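Three Grippers, One Cup Carrier

Molded pulp is a poor material for a gripper benchmark and a common one on packing lines. Wall thickness varies, edges fray, and stiffness changes with humidity. Storniline put it at the center of a comparison that ran through April, using one arm, one controller and three end effectors: the Sutia parallel jaw, the Zeleke suction head and the Praline, a soft two-finger unit.

The test program logged 1,832 grasps. Each carrier was approached from above, held for 10 seconds and released. Closing force was stepped through four settings. A grasp counted as failed if the part slipped more than 6 millimeters or if the pulp creased at the contact line. 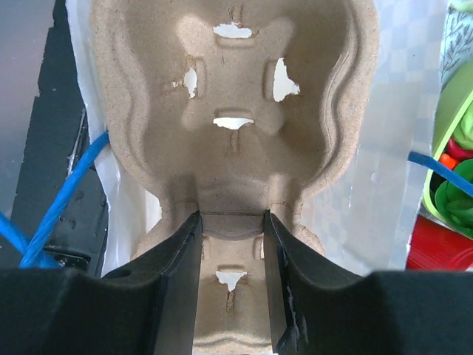
Wrist camera view: two flat black fingers close on the waist between two wells of a pulp cup carrier.

Suction did worst. Pulp leaks air through its surface, and any opening in the floor of a well leaves the cup little to seal against. The Praline held well at low force but let the part rotate during fast moves.

The Sutia gave the most repeatable results, provided it gripped at the waist. "On the rim you are squeezing a spring," says Nuria Negussie, who wrote the test program. "At the waist the load path is short." Her remaining complaint is the wrist camera – at close range the gripper body takes up the bottom edge of the view, so the final approach relies on the arm's stored position.

Storniline plans to repeat the series with the camera mounted higher and the same force steps.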